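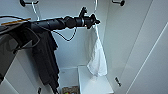
Posted by Obsa Alemayehu, June 8, 2023
Progress report to the Kaltbridge fund, wardrobe project

Hi all,

I owe you a proper update, and May was busy enough that I have plenty to put in it. The short version is that the new way of picking a grasp point on hanging clothes works better than the old one, and I now have the runs to back that up.

Quick refresher for anyone who skipped my last note. The old method (we call it Penner around the lab) looks for the hanger hook and goes straight for it. Fine on a bare hanger, pretty bad once there's a garment on it, and worst of all with a thin white wire hook against a pale back wall. You can see what I'm up against with the white cloth to the right of the gripper — it nearly melts into the wardrobe. The long black garment on the left gives the camera a lovely clear outline, but all those deep folds send the depth readings all over the place.

The new method, Skerkberg, doesn't try to find the hook first. It guesses where the rail has to be from the walls of the compartment, then looks along that line for places where fabric starts hanging down. Only then does it go hunting for the hook, in a much smaller patch. It's a simple idea and I wish I'd had it last year!

We collected 3611 reach attempts, and after throwing out the ones with bad logs or a bumped camera I kept 3059. I set 1000 of those aside for testing and haven't touched them for tuning. On that set Skerkberg beats Penner on both light and dark clothes, and the gap is a lot bigger on the light ones. I'll send the full table once I've rerun the scoring script, which had a rounding bug I only caught last week.

Now the less cheerful part. Slack in the arm's cable is still a headache. When the wrist comes in level with the rail, the loop hangs down between the garments, and the planner has no idea it exists. I looked through roughly 200 of the failed attempts by hand (two long afternoons, lots of coffee) and cable snags came up far more often than I'd guessed. Burkau, our motion planner, treats the arm as a set of clean cylinders, so I'm adding a fat invisible sleeve under the forearm to stand in for the loop. It's ugly, but it should do until we can reroute the thing.

Money is on track. I haven't spent the travel line and would like to move it to a second depth camera, if you're okay with that — just reply to this and I'll fill in the form.

Next up is crowded rails, with garments touching each other, and then a few runs with the wardrobe door partly closed.

Obsa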